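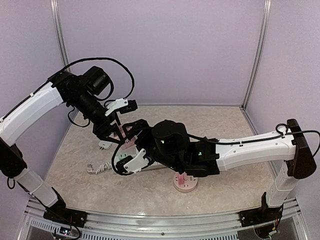 Figure 1. The two-arm cell at the Estcombe open day, with both grippers at the pink socket block.

Research / Reports / Public demonstrations

4.2 The open day at Estcombe

The bench task was shown to visitors on 2021-10-18. It uses a long white power strip, a round pink socket unit and several plug adapters, all of them bought from ordinary shops. Visitors came in by the side door and were given a short talk before they reached the cell. Over the day 112 people signed the book, and 98 of them filled in the card we handed out at the end.

We had planned to show the stacking task from the August trials. Staff at Homwood advised against it – the blocks are small and hard to see from the back of a group.
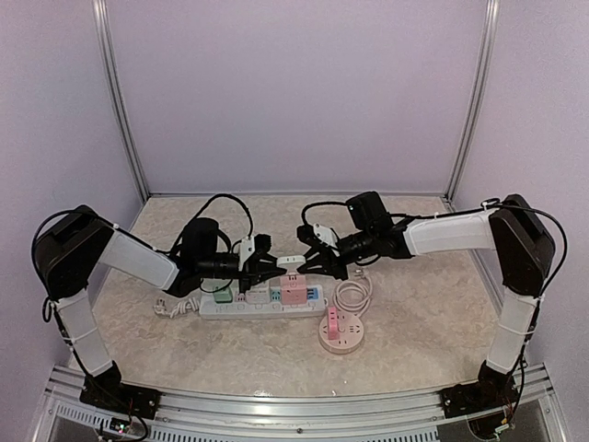

Adapters are familiar to most people, and visitors were quick to say where they thought the next one should go. The most common question on the cards was why two arms were needed. Several school groups also asked about speed, which we kept low throughout. The talk was shortened after the first two groups, as it left too little time for questions. Answers from the cards are given in Section 4.3.

Related items
Brennan: notes on showing robots to school groups
The Ballis bench, report 3219
Homwood stacking trials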